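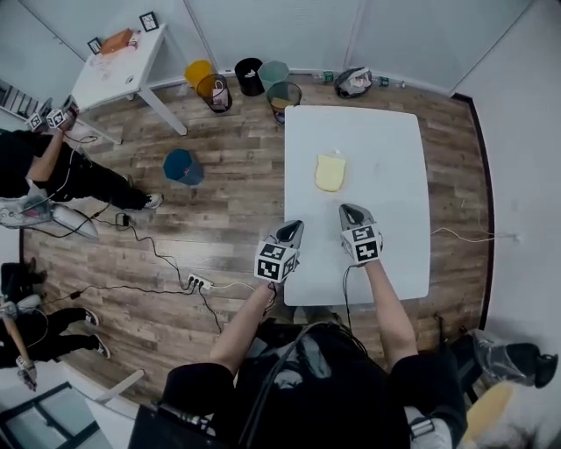

커리어·직장생활 > 이직과 협상
읽는 시간 2분

제4장 연봉 이야기를 꺼내는 법

저는 첫 연봉 협상을 완전히 망쳤어요. Bronodine이라는 작은 회사였는데, 면접이 다 끝나고 희망 연봉을 묻길래 "회사 내규에 따르겠습니다!" 하고 씩씩하게 대답했거든요. (네, 그 문장이요. 자기소개서 책마다 모범 답안처럼 실려 있던 바로 그 문장.) 입사하고 한참 뒤에야 제 자리에 잡혀 있던 예산이 제가 받은 것보다 600만 원 많았다는 걸 알았습니다. 그날 점심은 무슨 맛이었는지 기억도 안 나요.

그래서 이 장은 제 흑역사에서 출발합니다. 앞 장에서 우리는 채용 공고를 읽고 직무의 범위를 가늠하는 연습을 했죠. 이제는 그 범위에 값을 매겨 볼 차례예요. 먼저 용어 두 개만 정리하고 갈게요. 하나는 '기준 금액', 그러니까 내가 이 밑으로는 가지 않겠다고 미리 정해 둔 선입니다. 다른 하나는 '제시 금액', 입 밖으로 꺼내는 숫자고요. 둘을 같은 숫자로 잡는 분이 정말 많은데, 그러면 상대가 조금만 깎아도 바로 선 아래로 내려가 버려요.

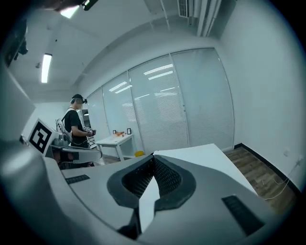 두 번째 직장인 Sudau로 옮길 때는 저도 종이에 두 숫자를 따로 적어 갔습니다. 손에 땀이 나서 글씨가 번질 정도였지만, 그래도 적어 간 덕을 봤어요. 담당자가 2,919만 원이라는 묘하게 구체적인 금액을 불렀을 때 당황하지 않고 "그 금액은 어떻게 나온 건가요?" 하고 물을 수 있었거든요. 알고 보니 식대와 교통비까지 다 더한 숫자였습니다. 기본급만 떼어 놓고 보니 제 기준 금액에 못 미쳤고, 그때부터 진짜 대화가 시작됐죠.

4.1절에서는 기본급과 수당을 나누어 읽는 법을 다루고, 4.2절에서는 Singhal과 Fasarero 두 회사의 제안서를 나란히 놓고 비교해 볼 거예요. 한쪽은 기본급이 높고 다른 쪽은 성과급 비중이 커서, 저도 처음엔 꽤 헷갈렸답니다. 계산기를 옆에 두고 읽으세요!

본문으로 들어가기 전에 지금 받는 급여명세서(없다면 가고 싶은 회사의 공고)를 꺼내서 항목별로 줄을 그어 두세요. 4.1절의 첫 연습에서 바로 씁니다.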